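### 4.2 Retired supplies and the claim of scarcity

Much of the writing on hobby card making takes it for granted that a retired stamp set is used differently from a current one. The usual story is that makers hoard the retired set, ration its matching paper, and bring both out for cards that matter to them. We had doubts about this from the start. The story comes mostly from makers talking about themselves, and it flatters them a little. It is also convenient for sellers, who have every reason to want a product's last month in the catalog to feel like a loss.

Seidel's earlier survey asked makers how long they "try to keep" a set after it leaves the catalog. The wording invites a generous answer. We asked instead to see the cards, and to be told which supplies went into each one. The 19 makers in the Brasholm group agreed to this, and most brought their holiday cards, which were the easiest to lay hands on. Stamped images, inks and patterned paper were logged separately; embossing powder was left out after the first session, as few makers could say which jar they had used.

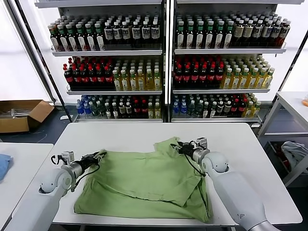
Brasholm, 2026-03-02

The second session followed the same plan, with one change. Makers were no longer told beforehand that we were interested in retired products. In the first session they had been, and we suspect it shaped what they chose to bring. Without the hint, retired paper turned up less often, and the talk of "saving" it nearly went away. Three makers could not say whether their favorite set was still sold. One had believed for years that her Hamann poinsettia stamps were retired and treated them with some care on that account — they were still in the current catalog.

Levchenko reads this case as support for the scarcity story, on the grounds that belief in scarcity is what drives the behavior. We are less sure. She owned two other sets that she knew to be retired and lent both of them out freely. A theory that counts the first set in its favor should have something to say about the other two.

Folding style gives a plainer result. Makers who worked from a square sketch tended to switch to a standard top-folding card when the envelope on hand called for it, whatever the age of the paper. The envelope, in other words, explained more than the catalog did. Earlier work by the Tirach circle mentions envelopes only in passing.
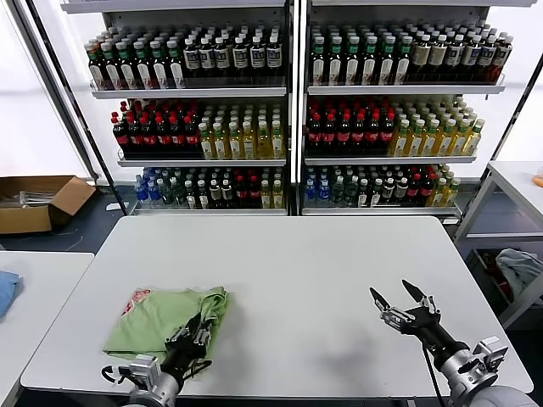
**Materials and Layout**

Figure 3. A robot gripper on a folded green T-shirt on a white table.

The gap between sessions in Figure 3 should be read with caution. The same makers took part in both, and a person who has already shown her best December cards will bring something else the next time. We cannot separate that effect from the effect of the hint. The Prarnotero sample, often cited as a clean comparison, has the same weakness and does not report it.

Layout was coded from the finished card alone. Two coders disagreed most often on whether a strip of patterned paper counted as a border or a panel, and we merged the two categories before any further analysis.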